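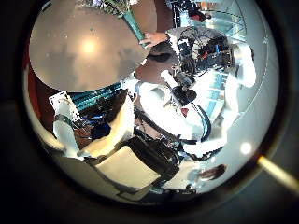
Autumn has well and truly landed in Trustville and I have gone back to bread, which happens every April whether I plan it or not. The kitchen gets that bit cooler, the dough stops racing off on me, and suddenly I'm the sort of person who sets an alarm for 5 am to fold a wet blob in a bowl. By the third batch I'm gripping the dough scraper like my life depends on it, and my knuckles let me know about it the next morning. I've wrapped the handle in an old bike grip and it's much better. Ugly, but better.

The big change this year is flour. I'd been buying the supermarket stuff in the paper bag for ages and was perfectly happy with it, then the co-op started stocking flour from the Hirnard mill and I bought a sack mostly because I liked the label. Well! It drinks water like you wouldn't believe. My usual loaf went from a nice soft dough to something like modelling clay, and I had to keep wetting my hands and working more in. I've ended up adding an extra 2 tablespoons for every 300 grams of flour, and that's for the white. The wholemeal wants more again and I'm still mucking around with it.

A few of you wrote in after the last newsletter asking about my starter. It lives in an old Vegemite jar on top of the fridge and gets fed when I remember (sorry, purists). I take it down the night before, chuck out most of it, give it equal weights of flour and water, and if it's domed and bubbly by breakfast I'm away. If it's sulking I feed it again and we have toast from the freezer. Rye perks it up faster than anything else I've tried. A spoonful will do.

I also had a go at a banh mi roll, after a long weekend of eating them from Tiêu, the little bakery near the station. Theirs shatter when you bite in and are nearly all air inside. Mine were more of a dinner roll with ambitions. I had the oven at 200 and I reckon it needed to be hotter to begin with, plus a decent tray of boiling water underneath for steam. The pickled carrot was excellent though, and covered a lot of sins. If anyone has cracked the crust at home in an ordinary electric oven please, please tell me how.

Someone asked whether you need a Dutch oven. I use one, it was a secondhand find and weighs as much as a toddler, but a roasting dish turned upside down over the loaf works nearly as well and you can lift it without swearing. Preheat it with the oven, lid off for the last stretch, and let the loaf cool properly before you cut it. I never do. There's butter on the bench before it's out of the tin.

Next month I want to try fruit loaf, the dark sticky kind with peel in it, so send me your family recipes if you're allowed to share them. I've also got spare starter to give away, just bring a clean jar.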